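Clubs > Robotics > Kit reviews

Stolent Block Pushing Set: a term with it at the Listedbridge student robotics club

By Efthymia Giannakopoulos
2023-06-02

The club bought this set on the strength of a catalogue page that promised "a complete course in contact and motion". I was against it. For 80 pounds you get a bag of coloured shapes, a printed booklet and a download of exercises, and you supply the arm, the table and the patience.

The idea is decent enough. Students fit a plain rod to the arm and write code that slides blocks across a flat surface until they are sorted by colour or by shape. There's no gripping, so beginners can get to the interesting mistakes sooner. Wycliffe Rugemalira, who runs the project, likes it a good deal more than I do.

What you get in the bag

The blocks come as stars, hearts, hexagons, cylinders and so on, in strong colours. They look and feel 3D-printed, with fine ridges, and any school with a printer will wonder what it's paying for. I wondered too. None of ours has chipped, and I'll give Stolent that.

No playing surface is included. We use a striped wooden board on top of the blue table, which works, though the booklet's starting layouts assume a square mat that Stolent sells separately.

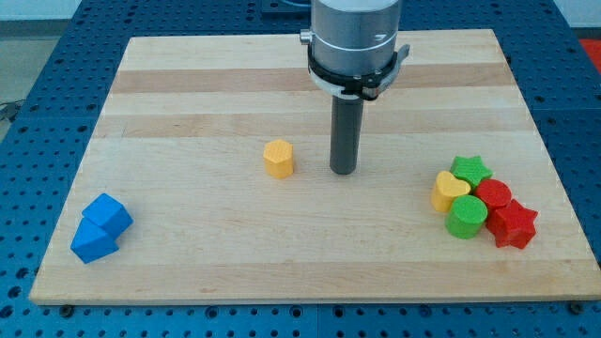 The exercises

There are 3 levels. Level one has you push a single block to a marked point, and Areti Economou's group got through it in their first session. Level two asks for sorting by colour, and here the booklet goes vague just when students need it. Cylinders roll off the tip at odd angles, stars catch on their neighbours, and the advice amounts to "adjust your approach". Polyxeni ended up writing 2 pages of notes of her own, and those are what the group uses now.

Level three is called "open challenge" and is a blank page with a heading.

Worth buying?

If you have a printer, make your own shapes and spend the money on something else. If you don't, it's a fair set at a steep price. The larger version costs 200 and adds more blocks and the mat. I've told Wycliffe no, and he has asked me to look at it again in August.

Recent reviews
Duda beginner's servo kit
Ratemum line follower, second edition
Cable trays for club benches

Contact the club | Copyright Listedbridge Student Robotics | Back to top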